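The long and winding road to a parcel

22nd March

I have been trying to give up buying things I don't need, and I would like it noted that I was doing well until the coat.

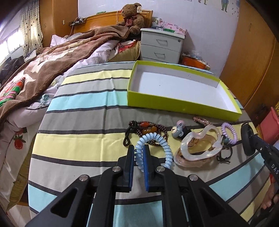 The coat came from Fellura, who sell second-hand clothes online and send you an email whenever you so much as breathe near their website. I bought it in July, in a heatwave, on the grounds that only fools buy winter coats in winter. It was meant to arrive in 6 days. I have since learned a great deal about how a parcel moves through this country, little of it flattering to the country. I have also learned that small things breed in a house while you wait for a large one. Every time I went back to check on the coat, the website showed me something cheap to make up the numbers for free delivery, and so I am now the sort of person who owns a shiny light blue spiral hair tie and a dark red beaded bracelet that has got itself into a tangle I can't face, on top of a striped cloth that still has the fold creases in it. I have short hair. I mention it only for completeness.

Anyway, the coat. On the first morning the tracking page said it had left the depot at Flasurden, which cheered me up no end. By teatime it said it had arrived at the depot at Flasurden. I took this for a clerical matter. Over the next fortnight it left and arrived there so often that I began to picture it going round the car park in a van for the fresh air.

I rang up. The hold music was a pan pipe version of something I used to like. A recorded voice told me I was number 114 in the queue and that my call was important, two statements I struggled to hold in my head at the same time. When I got through, a very pleasant man asked for my reference, my postcode and the colour of the coat. I said it was green. He said that was lovely. Then he told me it was in Flasurden.

What I hadn't grasped is that the people who sell you the thing and the people who carry the thing have almost nothing to say to each other. Fellura said to ask Stastov, the couriers. Stastov said they could only discuss it with the sender. I offered to put both of them on speakerphone, one on my mobile and one on the landline, and hold the two handsets together like a child making dolls kiss. Neither of them took this up.

Then came the card through the door. I was in, of course. I had been in since breakfast, in a chair, facing the door, having put off a trip to the dentist for the purpose. "Sorry we missed you," it said, and under that, in biro, a word that was either "neighbour" or "nightjar". I tried the neighbours on both sides and the ones over the road, who had a parcel of mine from the spring that I'd forgotten all about (socks). No coat.

It was at the pick-up point, a dry cleaner's called Padilla at the far end of the ring road, where the bus stops once an hour if it's in the mood. They had it behind the counter on a hanger, out of its bag. The woman there said it had been such a long time that they'd given it a press. She wouldn't take anything for it. I nearly cried, and I think she was keen for me to do that outside.

It's a good coat. It is a size too big across the shoulders and the lining has a small burn in it, and I wore it home on the bus with all the buttons done up, although it was a warm evening and a man opposite asked if I was all right.

I've unsubscribed from the emails, for the record. They've sent one to confirm it, with a voucher in.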